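Trois jours au concours de pêche de Natby et j'ai encore le sel dans les cheveux. Je vous raconte 🎣

1/ Départ à 5 h, houle courte, vent de travers. Le Fekete a piqué droit vers le tombant de Palness pendant que la moitié de la flotte restait sur le plateau. Pari osé !

2/ Première touche après 40 minutes. Kornél Antal à la canne, 155 mètres de ligne partis d'un coup – le moulinet chantait, on hurlait tous comme des gamins. Thon rouge, relâché en pleine forme.

3/ Le lendemain, 2 autres relâchés avant midi. Le Stisen nous talonnait au classement et leur équipage est redoutable quand ça mord en surface. Quelle bagarre !

4/ Résultat : deuxièmes, à une seule prise du Stisen. Bravo à eux, vraiment, c'était magnifique à suivre à la VHF.

5/ Retour à la maison, on range tout.
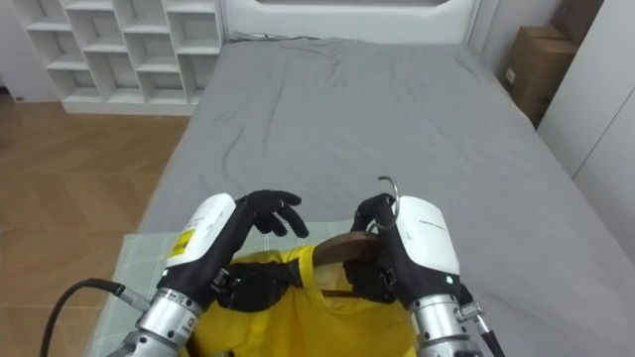 Le T-shirt jaune et son cintre 💛

6/ Prochaine sortie en février si la météo veut bien. Je remonte déjà mes bas de ligne – si quelqu'un a un bon nœud pour du fluoro épais, je prends !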